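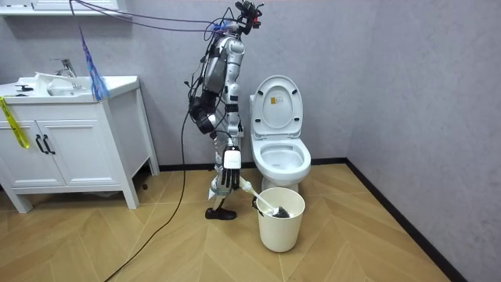 Slide 1. Let them settle, then start. Good morning, and thank you for choosing the talk on household chores over the one with pastries. I'm here about the jobs in a home that get done last, and what the people of Statville told us about them. We sent the survey to every address in town and got 2867 back, which in Statville counts as a riot. The first question asked people to name the chore they would pay to avoid. Point at the toilet brush. That won by a mile. Ironing came second, and I suspect most of those people don't own an iron.

Slide 2, the bar chart. Don't read out the bars. Say that 373 households keep a written chore list and that 62 of those could tell us where it was. Pause here. In Tully, where we ran the pilot in January, the pause got a laugh. In Clillau it got a man asking if this was being recorded.

Slide 3, the argument. My claim is that couples fight over noticing. Scrubbing a bathroom takes ten minutes. Knowing that it needs scrubbing is a full-time position, unpaid, usually held by the same person since the wedding. We asked both adults in each home what share of the housework they did. The answers kept adding up to well over 100 percent. Either Statville is the cleanest town in the country or somebody is rounding up. (I've seen Statville.)

Slide 4, Pleltar. This is our weekly planner, one sheet, sticks on the fridge. Hold up the sheet. Check it's the right sheet, in Clillau I held up my parking receipt. Each job has one owner for the week, and the owner does the noticing too. No reminders allowed, including the kind where you sigh near the sink. Trade jobs on Sunday.

If time is short, skip slide 5, it's the grout.

Questions. Someone will ask who does the chores at my house. Drink water. Say we're still in the pilot phase and take the next hand.

Handouts are by the door. Bring the spare marker home this time.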